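**Tracking drops out when recording two-handed examples with a glass cup**

Posted by Mechthild Oberholzer

We are collecting two-handed examples for a policy that handles cups and the things people put in them. The operator sits at a wooden table with a hand-held gripper in each hand, and the poses come from the dotted plates on top of the grippers. So far we have 40 takes. In 4 of them the right gripper's pose jumps for a moment when the two hands come close together. The left one is steady throughout.

Should I throw those takes away, or can the gaps be filled in? The target is 2,000, so I'd like to settle it before we go much further.

My setup at the start of a take, with the folded card in the cup:
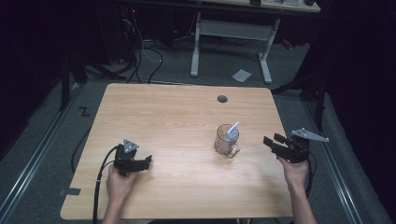

## Replies

**Declan Yeoman**

Keep them, but mark them. A short gap is fine to fill by interpolation if the hand was moving slowly. If the jump falls while the jaws are closing, drop the take, as the model will learn the jump as if it were a movement.

Then look for the cause:

- Record one take with the right gripper only. If the jump goes away, one hand is hiding the other's plate.
- Ask the operator to keep the wrists flatter as the jaws meet the cup. Tilting turns the plates away from the cameras.
- Check that neither cable pulls at the end of the reach. We had this at Trorkstead and taped the slack to the forearm.

Clear glass is a separate matter. It won't upset the plates, but it is hard for the model to see. I'd mix in some solid-coloured cups — a third of the set or so.

**Flevitz**

Had the same, restarted the tracking software and it was fine.

**Mechthild Oberholzer**

Thanks both. A restart made no difference. The right-only take on Sunday was clean, so it is one hand hiding the other. I'll move a camera and mark the 4 takes.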